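**Robot arm arriving on our packing line — what should I be telling the team?**

Posted by Ganton_Sheila, 2023-04-15

Hi all, first post, so be gentle! I look after a shift at a mid-sized firm that makes and packs wooden toys and shape sorters. There are 58 of us on site. Management have just signed off on an arm from Dasell to do the sorting before packing: pick a shape out of the jumble, put it in the right tray, repeat until home time. It's the dullest job in the building and everyone takes a turn at it.

I'm really excited, I'll admit that straight away. But the team are split. A couple of the younger ones can't wait, and some of the people who've been here longest have gone very quiet. I've been asked to "handle the people side" and given no more than that.

What changed for the people at your place when the arm came in? Did anybody end up with a better job, or just a different one? And how much do we need to learn ourselves before it turns up?

---

**Karla Zamudio**

Oh, I love this question. We went through exactly this at Rokerness and I'd do it again tomorrow (well, perhaps not the first fortnight).

We had ours on the bench in February, a good while before it went anywhere near the line, and that's the bit I'd copy if you can. Don't let it arrive bolted down behind a guard with the engineers already packing up their van. Ask for a spell where your own people can stand next to it, choose what it practises on and see it get things wrong. The quiet ones at our place stopped being quiet when they saw it miss the same piece 3 times running. They had opinions! Good ones, too, because they'd been picking those pieces up by hand for years and knew which way each one likes to roll.

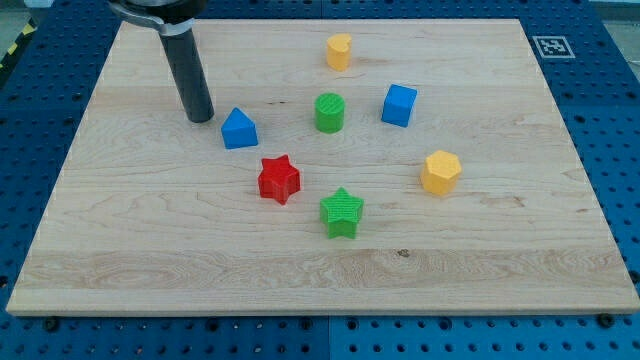 Training was where the jobs really began to change. Before, "sorting" meant hands. Now it means two of our former sorters setting up the practice runs, deciding what goes on the board and how awkward to make it, and writing down what happened. You want variety early on, and it needn't be your real product. Printed blocks are fine, and a mix like the yellow heart, the stars and that blue prism with its ridge pointing up will start more useful arguments than a tray of cubes ever could. Where would you take hold of a star? Two points, or a point and the notch opposite? My sorters argued over that for a whole tea break, and the engineer ended up taking notes from them.

Things I'd tell your team, in no special order:

- The arm is slow at first. Ours managed 121 good picks in its first full shift, and a person does that before the kettle's boiled. By the end of the second month it was up to 510 and we'd stopped hovering over it.
- Somebody still has to clear jams, swap trays and check the odd ones. Put names against those jobs before it goes live, with the pay agreed. We left the pay until afterwards and it caused bad feeling that didn't need to happen.
- Everyone should be shown how to stop it, including the people who never work near it. Do it again after a month.
- Keep the rota turning. We made the mistake of having one "robot person", and then she went on holiday.

Better job or different job? For most of ours, better. Sore wrists are the thing people mention first — far fewer of them. One chap did miss the sorting. He liked letting his mind wander, and the new work doesn't allow that. He moved to dispatch and seems happy enough, but I wish I'd asked him sooner.

Do write back when it arrives, I'd love to know how you get on.

---

**bench_nzioka**

we have one. its fine. label your trays properly before it comes or you will be doing it after

---

**Tom at the bakery**

Different trade (we use ours for stacking crates) but I agree with nearly all of Karla's post. The one place I'd differ is on who gets trained. We trained everybody a little bit at the start and nobody remembered any of it. In the end we picked four who were keen, trained them properly, and let them teach the others on shift. It went in much better coming from a workmate.

Also, ask management right now, in writing, whether any hours are going. If the answer is no, read it out to the team. If the answer is "we'll see", your longest-serving people have already guessed that, and it would explain the silence.

Enjoy it though! The first morning ours ran a whole stack by itself we all downed tools and cheered, me included.

---

**Ganton_Sheila**

Thank you all so much. I've asked about the hours and about getting it on a bench first. The star question is going up on the canteen whiteboard tonight.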